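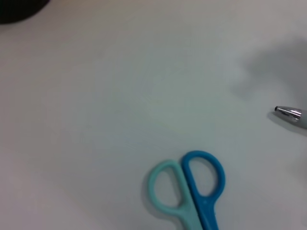

Fig. 8. Wrist camera view of the demonstration table, with scissors and pen.

Category: Manuals / Penry arm / Open days

Search the manual Go

8. Setting up the pick-and-place table for visitors

Read section 7 (Barrier and stop button) first. The operator must hold a Penry key.

1. Clear the white table and wipe it with a dry cloth.
2. Set the arm to HOME and limit the speed to 200 mm/s.
3. Lay the scissors flat, loops away from the arm base. Lay the pen well clear of them.
4. Open the wrist camera view on the visitor screen. The scissor loops and the pen tip must both show. The blades may lie outside the view.
5. Check for shadows. A soft shadow on the bare table is acceptable. If a shadow covers the loops, move the lamp and repeat step 4.
6. Run program 67 once with the barrier closed and no visitors present.
7. Admit visitors to the marked line and start the program from the desk.

CAUTION: Scissors are to be placed and removed by the operator only. Press PAUSE before reaching over the table.

Note: On a pale surface the camera finds a strong blue handle more readily than a pale green one. If a pick fails, select the blue loop by hand in the Target menu.

Note: The arm stops after 2 failed picks. Return it to HOME before restarting.

Section checked by Gwion Foulkes, Traninell, July.

Related items
Barrier and stop button
Changing the gripper pads
Open day checklist, Kidstead hall
Lamp positions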